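Sorting and Folding in Shared Student Bedrooms

Project report, second-year Household Studies
Rutham College, submitted 3rd October

1. Background

The halls at Cundthorpe have two laundry rooms and no table in either of them. Most residents carry their washing back upstairs and deal with it in the bedroom, usually on the bed. Our group wanted to find out how long this takes and which items cause the most delay. The word limit for the report was 3000 and we have kept well under it.

2. Method

We worked with seven mixed loads between April and the end of term. Each load was tipped out and put away in one of two ways. In the first, items were taken as they came. In the second, which we call the Salehi order after the block where we first tried it, large items were folded first and small ones left until last. Timing started with the first item picked up and stopped when the last one was in the drawer.

Jeans were to be laid flat, one leg over the other, then folded in three. Small soft items were put to one side until the large ones were done.

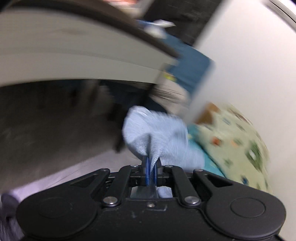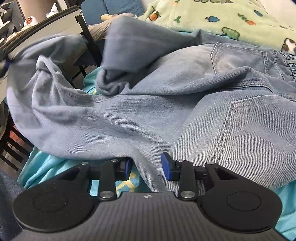

3. Results

The Salehi order was quicker in six of the seven loads. The exception was a load with hardly any large items in it, so the two methods came out nearly the same.

Jeans took longer than any other single item. If a leg had twisted in the machine it had to be pulled straight before folding could start, and doing this on a mattress is awkward as the bedding moves too. Socks took very little time each but a lot in total, mainly spent looking for the second one.

4. Problems

Our first timing sheet had no column for interruptions. We added one after the second load. The Esodari block drawers are shallower than those in Salehi, and thick items had to be folded again to fit. We left this extra time in the totals.

5. Further work

We would like to repeat the loads on a table at the right height. The laundry room at Rutham has space for one along the back wall, and we have asked for the measurements.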